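Old tower: fix it or dump it?

backlund_6
October 13, 2020

So my old desktop finally quit on me and the shop in Ustik wants 300 just to put a new board and processor in it. I bought the thing used for 400! My wife says get a laptop and be done with it. 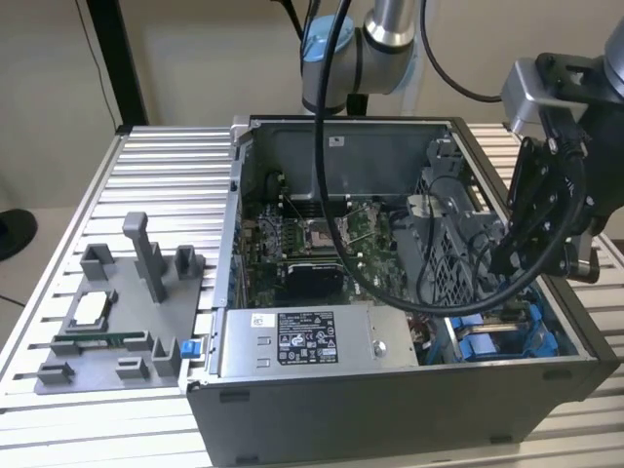 Thing is, I like having a big box under the desk – I know where everything goes. Would you pay it?

6 replies · 14 shares

urau_pete
No way. You can get a whole refurbished one for 300.

stomidholm
Disagree with Pete. I bought a refurb in April and the fan screams all day. Find a used board and do it yourself, it's one evening.

urau_pete
One evening if you've done it before...

backlund_6
I haven't lol. Did swap a drive once.

stomidholm
Then you're halfway there. Just go slow with the processor – those pins bend if you look at them wrong.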